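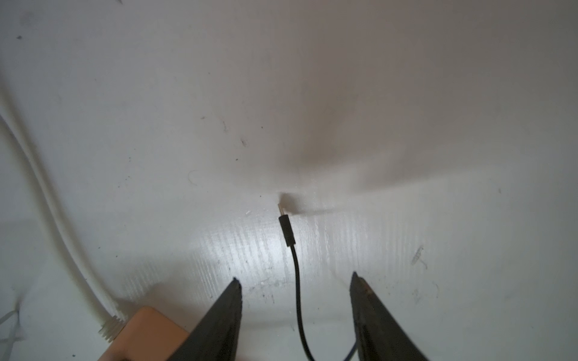

Jumper lead (also jumper wire, pin lead). Short length of insulated wire with a metal pin or socket at one or both ends. Used for joining parts of a circuit without solder. Common in hobby electronics, school kits, bench repair.

Construction

Stranded copper core usually, plastic jacket. At the end a slim housing, often black, holds the pin. Pins mostly plated, tin or gold. Male ends have the pin sticking out, female ends take one. Cheap leads fail at the crimp, inside the housing, where it cant be seen.

Naming

Sellton, a mail-order parts seller, listed them as "pin tails" from 2011. Name stuck around Bakbridge, not much elsewhere. Lemlem Gudeta's bench handbook uses "lead" for anything under 15 inches and "cable" above that. Radu Grecu disputes the cutoff.

Storage

Leads tangle. Usual advice is to coil loosely and clip, no tight bends near the housing. Longer cables get the same treatment. Small tools kept in a lidded case, tape within reach for labels and for closing up boxes. 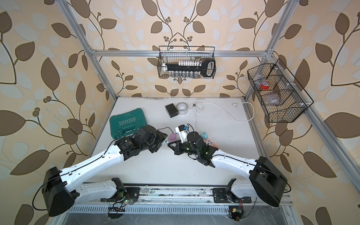
Work table with a coiled white cable, clear packing tape and a teal-green tool case.

See also: Crimping; Pin header; Breadbord; Cable tie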